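Clirno Cindance 白色桌面板使用评测
发布于 07/02/2024 | 分类:家具 / 工作台面

送测型号:Clirno Cindance 单块桌面板,白色,哑光,长边121厘米
购买渠道:Coppens 网店,自费,12月下单
对照品:Busell 同长度白色桌面板,半光
使用时长:30天 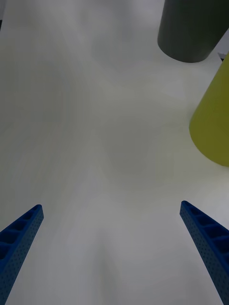
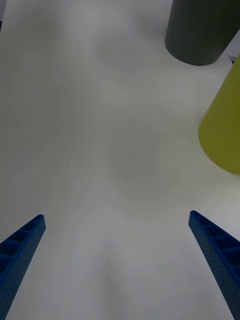
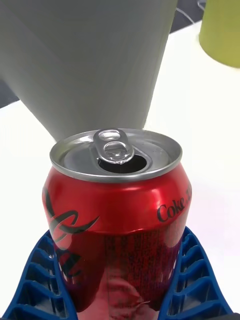
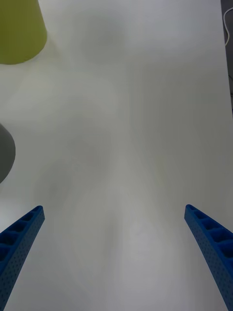
图1、图4:白色哑光表面;图2:浅灰色调的桌面与右侧两件圆柱形物件;图3:已开启的红色铝罐。

一、包装与安装

桌面板平放装箱,四角有硬纸护角,板面覆一层保护膜。膜的粘性偏低,从短边揭起可整张取下,没有残胶。箱内附6颗螺钉和一张安装图,不含桌腿。安装图只标孔位,没有写螺钉的拧入深度,第一次装的人需要自己先量一下板厚和螺钉长度。

背面的预钻孔与我手头的旧桌架不完全吻合,有2个孔位对不上,另行钻孔解决。Clirno 自家的桌架我没有买,无法评价配合精度。页面上写“适配多数桌架”,这个说法过于宽泛,建议下单前向商家索取孔距图,对照自己的桌架再决定。

安装后用直尺沿长边和对角线各检查一遍,尺子与板面之间看不到透光。一个月后复查,结果相同。

二、表面与反光

这块板的卖点是哑光。在窗边的漫射光下,表面没有镜面反射,只有边缘柔和的灰色阴影,明暗过渡平缓。图1和图4里能看到这种云状的明暗变化,图4中部偏暗,上半部和右侧偏亮。对需要长时间低头看桌面的人来说,这种反光控制是合格的。

对照用的 Busell 半光板在同一位置会映出窗框的轮廓,正对台灯时有一块明显的亮斑。Clirno 这块没有亮斑,台灯直射时只是局部变亮,换个坐姿也不会跟着移动。

颜色方面,商品页标为“白”。实际观感随光线变化较大,光线充足时接近纯白,偏暗时呈浅灰。图2中的桌面就是浅灰色,黄绿色圆柱形物件的底部下方还有一片淡淡的黄色调。浅色哑光面都会受旁边物体的颜色影响,放高饱和度的物件时尤其明显。做颜色比对工作的人应另垫中性灰卡,不要直接拿桌面当参照。

板面没有印刷的网格或刻度,也没有纹理。好处是视觉干扰少,坏处是摆放时缺乏对齐依据,需要定位的可以自己贴胶带。胶带撕除的情况见第四节。

三、放置稳定性

日常放在上面的东西以杯罐和小件为主。平底容器放上去不晃,推动时有均匀的阻力,比 Busell 半光板略涩。用手指轻推空的铝制饮料罐,在半光板上容易滑出一段,在这块板上多数时候只移动很短的距离就停住。这是手感上的比较,没有测摩擦系数。

阻力偏大也带来一个副作用:空罐在较高位置受力时更倾向于翻倒,而非平移。薄壁铝罐本身也容易变形,像图3那只罐身中段就有一道横向的折痕。喝剩的饮料如果要留在桌上,建议放到靠里的位置。

粗底陶杯在板面上拖动会发出摩擦声,声音不大,但频率偏高,晚上使用时比较明显。加杯垫即可。

四、清洁

以下为这30天里的记录,方法都是家用条件,没有送检。

可乐:滴在板面上静置一晚,用湿布擦两遍后看不到痕迹,手摸也没有黏感。
黑咖啡:静置一小时后擦除,无残留。静置一晚后留有一圈浅色印,需要用中性洗涤剂再擦一次。
铅笔:干擦会把石墨抹开,范围变大。先用橡皮,再用湿布,效果较好。
中性笔:当场可擦掉,干透后用酒精棉片可去除,擦过的位置与周围没有光泽差别。
美纹纸胶带:贴一周后撕除,无残胶,板面颜色无变化。
透明胶带:贴一周后边缘有少量残胶,酒精可去。

哑光面的通病是指印。干手触摸没有问题,手上有护手霜时会留下略深的印子,侧光下可见,湿布擦一遍即可去掉。Busell 半光板上的指印更明显,但也更好擦,一遍干布就够。

没有测试热锅、热水壶直接放置。说明页写“避免高温物体接触”,没有给出温度上限,这一项信息缺失。

五、边缘与做工

四条边倒了小圆角,前臂搭在长边上一段时间不会有明显压痕。一侧短边的封边在靠近角部的位置有一处轻微凸起,用指甲能刮到,目视不易发现。联系 Coppens 后对方提出换板,运费由其承担,考虑到已经钻孔,没有换。封边至今没有翘起。

背面处理比较粗糙,预钻孔口有毛刺,装之前最好用砂纸磨一下。

六、优缺点

优点
反光控制好,台灯直射无亮斑
一般饮料污渍容易清理
平整度合格,使用一个月没有变化
小件放置不易滑动

缺点
孔位资料不全,非自家桌架可能需要重新钻孔
白色受环境光和邻近物体影响较大
未标注耐热上限
封边有小瑕疵

七、购买建议

已有桌架、主要需求是减少桌面反光的,可以买,前提是先核对孔距。Busell 半光板的背面加工更细致,擦拭也更省事,放在没有直射光的房间里够用。需要在桌面上放热容器的,在 Clirno 补上耐热参数之前不推荐。

长期耐磨和泛黄情况目前没有数据。窗边那一端每天受光时间较长,靠墙一端有一部分被书架挡住,后续会比较两端的颜色差异,结果补在本页末尾。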